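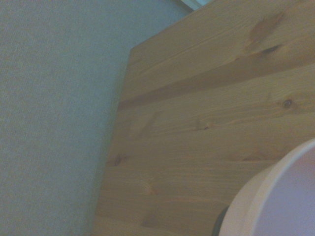 The workshop at Lusholm opens at seven, and by half past Ditte Damgaard has the first gripper of the day bolted on. She has three to get through before the loan period ends, and Wednesday is the last day she can have the arm to herself.

Lusholm makes small wooden goods and wants help with sorting and stacking. Two suppliers, Trukisside and Clastiditz, sent grippers to try. The third is an older unit from Kvaran that the firm already owned.

Each one gets the same job: pick up a part, turn it over, set it down on a mark. Damgaard runs it 1000 times per gripper and writes down every miss. The Trukisside unit missed 83 times, most of them on parts with a rounded edge. "It closes too early," she says. "You can change that in the settings, but then it gets slow."

The Clastiditz gripper is softer and missed less often, but its pads had worn smooth after 419 picks and had to be swapped.

Wrist cameras are the other half of the trial. Aksel Bergmann looks after those, and has sorted over 3504 stills by hand. Knots in pine give him the most trouble – the software takes a dark one for a hole, and the arm stops to wait for someone to clear it. Turning the lamps down helped a little. A new lens is on order.

Malou Fogh, who runs the packing side, would settle for the old Kvaran. "I know how to mend it," she says. The firm will choose in December.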